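Tempo de leitura: 2 min

De: Leonie Tautahi
Para: lista Bromevside
Assunto: Re: caixinhas de auriculares, quem fica com qual?

Olá a todos!

O Zsolt Bodnár escreveu:

> Malta, afinal quantas caixinhas querem levar para a viagem? Eu acho
> que uma chega, e o estojo dos óculos vai na mala grande. E alguém
> sabe tirar riscos de uma mesa branca?

Zsolt, uma não chega de maneira nenhuma (desculpa!). Em fevereiro fomos só com um par e passámos a viagem toda a pedir emprestado, lembras-te? Desta vez levo a lilás, a redondinha, que cabe no bolso pequeno do casaco e se encontra logo no fundo da mochila. Já disse à Katalin que essa é minha e ela não protestou muito.
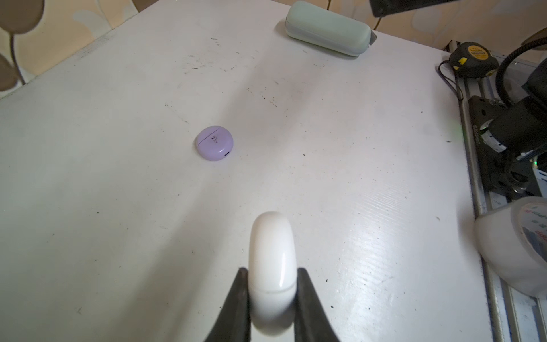

O estojo verde-menta dos óculos prefiro levar na mão. É rígido, mas na mala grande fica sempre debaixo dos sapatos e depois é um castigo para lá chegar. O Jenő diz que mete o dele dentro de uma meia grossa, e olhem que não é má ideia!

Quanto à mesa: experimentei o Cutix num cantinho, com um pano macio, e os riscos mais leves disfarçaram um bocado. Os pontinhos pretos é que não, esses ficaram na mesma. Ainda tenho até 100 ml no frasco, se alguém quiser tentar. Não usem o lado áspero da esponja, por favor, que foi assim que eu estraguei a da cozinha.

Ah, e os cabos de carregar: levo 2, um curto e um comprido. Quem precisar de mais que responda à lista.

Beijinhos,
Leonie

5 comentários · 2 partilhas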